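Grevside Student Robotics Club Opens Its Second Season

GREVSIDE — The Grevside Student Robotics Club is back at work this May, with 13 students and a new project called Padside. Students are teaching a two-finger gripper to handle everyday things, and they can't wait to show what they've built!

The club meets every Tuesday after school. A grant of $3,566 from the Ashby Learning Fund paid for motors and spare parts, and members hope to record up to 2,000 practice grasps before the Wukari Student Challenge.
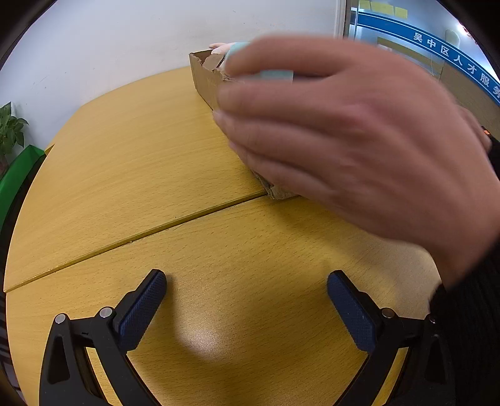

Padside began with a simple question from the club's youngest members — can a gripper cope with packaging that has seen better days? Smooth, new boxes were an easy start. A long cardboard box with ripped ends and crumpled flaps is much more fun to plan for, and the textured pads on the gripper's fingers are the part students love to debate.

Families and neighbors are welcome to drop in at any Tuesday session.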